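Prandar Bin Picking Demonstration Cell
Navero Handling > Equipment > Picking and Sorting > Demonstration and Hire

Order code: PRANDAR 158
Availability: demonstration by appointment, short-term hire, purchase
Last updated: March 31, 2024

Overview

Prandar is a tabletop picking cell for mixed small goods. A robot arm with a finger gripper takes single items out of one bin and puts them into a second bin placed next to it. The items do not have to be sorted, lined up or turned a particular way before they go in.

The cell is sold to training centres and to small packing firms that want to try picking by robot before they commit to a full line. Most customers see it working at our Zinelano workshop first, and this page covers the visit as well as the equipment.

What happens at a demonstration

A standard visit lasts 90 minutes. We start at the bench with the arm stopped, so you can look at the gripper, the bins and the cable routing close up. After that everyone moves back behind the line and the cell is started.

The first run uses our own test items, which are a mix of toys and household pieces. We use them because they are awkward shapes. Soft, rounded or tapering items are harder to grip than boxes, and a cup can lie in several ways, each needing a different approach. If the arm misses an item we leave it to try again. You will probably see some misses, and you are welcome to ask for a run to be repeated.

The second run is for your own goods. Bring up to 40 items in a box or bag, with a few spares of anything that marks easily. We do not accept glass, liquids, aerosols or food without packaging. Items must be light enough to lift between finger and thumb.

The last part of the visit is at the desk. We go through the pick log with you and you can take a copy away.

Open day

The next Zinelano open day is in June. The cell will run through the morning and again after lunch, with a break while the bins are changed over. There is no charge and no need to book for the open day, but runs with your own goods are by appointment only.

What is supplied

Arm, mounted and tested on the bench
Finger gripper with fitted hoses and cables
Two grey bins with sloping sides
Clamps for holding the bins in place
Controller, hand pendant and emergency stop
Set of test items
Printed setup guide and maintenance log

The bench is supplied with hire units only. If you are buying, we send a drawing and you can use your own.

Space and services

Floor area: 900 mm clear on every side of the bench
Power: single phase, one dedicated socket
Air: clean, dry shop air
Floor: level and firm
Lighting: normal workshop lighting, away from direct sun

Bins

The bins are a wearing part. The walls and floor become scratched with use, and this does not affect how they work. Replace a bin if the rim is bent or if it no longer sits flat. Check the clamps at the start of each shift, as a bin that has moved will cause the arm to stop. Spare bins are kept in stock and can be ordered singly.

Hire

The shortest hire is one week. Delivery, setup and a half day of instruction are part of the price. The cell has to be collected by us at the end of the hire, so please keep a clear route to the door. Damage to the gripper fingers through normal picking is covered. Damage from goods on the excluded list is not.

Booking a visit

Use the enquiry form and choose "Prandar demonstration". Tell us what you would like to pick, the size of the largest item, and how many people are coming. The viewing area holds six. Closed shoes must be worn in the workshop, and safety glasses are provided at the door. Parking is in the yard behind the building.

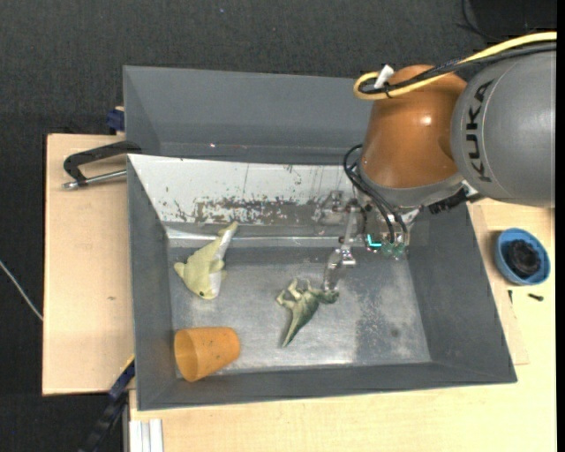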